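Clallix two-arm kit now open for pharmacy and packing trials

2018-02-05

Clallix has opened orders for its two-arm bench kit, aimed at small firms that handle bottles, jars and tubs in short runs. Each kit has a pair of arms with black two-finger grippers, a small camera at the wrist, mounting brackets and a copy of Wundus, the software used to teach and replay moves. Buyers supply their own table. A clear top 192 cm wide is enough for both arms to work side by side.
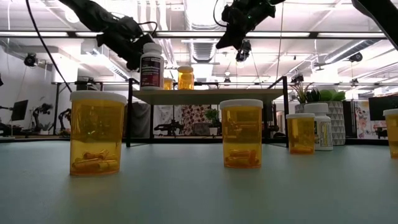 The standard lesson set covers picking, placing and sorting of capped containers, at table height and on a low shelf. Wundus ships with 76 ready-made moves, and users can add their own by guiding an arm through the job by hand and saving the result. We tried this in November at the Primdale workshop and had a new move saved before lunch. Editing it afterwards was slower — the menus need work, and there is no undo.

Clallix gives the top load as 200 g per gripper. That suits pill bottles and most supplement tubs, but anyone packing glass jars should ask about the heavier Fuentealba fingers, sold separately and fitted with four screws.

Small round containers are the harder case. The arm has to come down over the cap with its fingers open and line up on both sides before it closes, and the wrist camera is used for this last step. 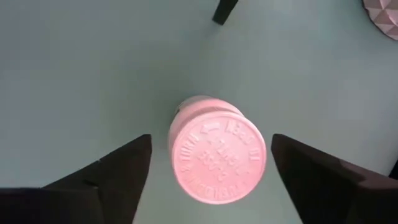 Lighting matters here. Clallix advises a plain matt surface in a single colour, and asks that lamps stay where they were when the move was taught. Opening child-resistant caps is not part of the kit at present.

Trial kits are lent for almost 2 months, with delivery and one day of training included. To book, write to the Primdale office with the size of your bench and a list of the containers you handle.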